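Pesquisar no fórum Limpar Pesquisa avançada

Variar o fundo da célula nas demonstrações bimanuais: a taxa de sucesso cai em vez de subir

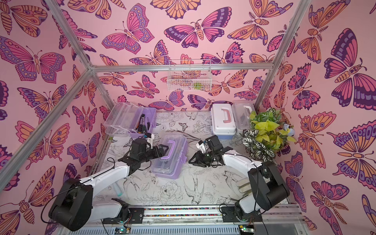 Segundo Remedios Abella, o problema costuma estar na divisão dos dados e só depois na arquitetura, e convinha publicar a tabela de episódios por fundo antes de discutir qualquer outra coisa. Segue então o pedido completo, com a tabela resumida em texto.

Edgardo Aquino
Estou a tentar reproduzir o resultado do relatório Killusstead sobre aleatorização visual física: trocar o revestimento das paredes e o tapete entre sessões de teleoperação, mantendo a tarefa, para que a política deixe de depender do fundo. A tarefa é agarrar uma caixa transparente pela pega e deslocá-la sobre o tapete. Dois braços, uma câmara fixa e uma câmara em cada pulso. Política por imitação, com previsão de blocos de ações, treinada de raiz exceto o codificador visual.

Dados: 3516 episódios no total. O conjunto de fundo liso é o maior; cada fundo estampado (borboletas, andorinhas, folhagem) tem até 300 episódios. A avaliação é feita com um fundo que não aparece no treino.

O que observo: com fundo liso apenas, a política falha no fundo novo, como esperado. Com todos os fundos misturados, melhora ligeiramente no fundo novo, mas piora no fundo liso, e o erro concentra-se na aproximação à pega. A garra fecha cedo, a curta distância da pega, ou desce ao lado dela. O relatório descreve ganho nos dois casos. Não alterei a taxa de aprendizagem nem o número de passos entre as duas condições. As imagens são reduzidas antes de entrar no codificador. O aumento de dados é o habitual, recorte aleatório e variação de cor.

Alguém conseguiu reproduzir o ganho no fundo original? Interessa-me sobretudo saber se o número de passos foi ajustado.

Nermina Yordanov
Reproduzimos em parte. Três pontos, por ordem de efeito no nosso caso.

Primeiro, a amostragem. Se os lotes são tirados uniformemente por episódio, o fundo liso domina e os estampados funcionam como ruído. Passámos a amostrar uniformemente por fundo e depois por episódio dentro do fundo. Só isto recuperou a maior parte da perda.

Segundo, o número de passos. O relatório compara as condições com o mesmo número de épocas, o que dá mais atualizações ao conjunto misto. Está numa nota do apêndice e passa despercebido. Com passos iguais obtivemos o mesmo que tu: melhora fora, piora dentro.

Terceiro, a transparência do objeto. Numa caixa transparente o padrão do fundo vê-se através da tampa e das paredes, portanto trocar o tapete também altera a aparência do próprio objeto. Para objetos opacos o método separa bem as duas coisas. Para os transparentes não separa, e a rede tem de se apoiar nas arestas e na pega. Se a redução da imagem é forte, as arestas perdem-se contra um estampado com traço escuro. Experimenta aumentar a resolução apenas nas câmaras de pulso e deixar a fixa como está. O custo em memória é moderado.

Quanto à variação de cor, eu retirava-a nas câmaras de pulso durante um ensaio. A cor da pega é provavelmente o sinal mais estável que tens, e uma rotação de matiz agressiva elimina-o.

Convém ainda verificar se as posições iniciais da caixa têm a mesma distribuição em todos os fundos. Nos nossos dados não tinham: uma das sessões estampadas foi gravada quase toda com a caixa à esquerda, e a política associou o padrão ao lado.

Lovely Cabanatuan
Tive a garra a fechar cedo e era atraso entre a câmara e o registo das juntas. Vê os carimbos de tempo. No meu caso nada tinha a ver com o fundo.

Edgardo Aquino
Os carimbos estão alinhados, verifiquei com o registo do controlador. A amostragem era de facto uniforme por episódio. Alterei para amostragem por fundo e deixei a treinar até 800 mil passos. As posições iniciais estão anotadas só em parte das sessões, vou extraí-las do primeiro fotograma da câmara fixa. A resolução das câmaras de pulso fica para o ensaio seguinte, para não mudar 2 variáveis ao mesmo tempo. Publico os valores por fundo neste tópico quando a avaliação terminar.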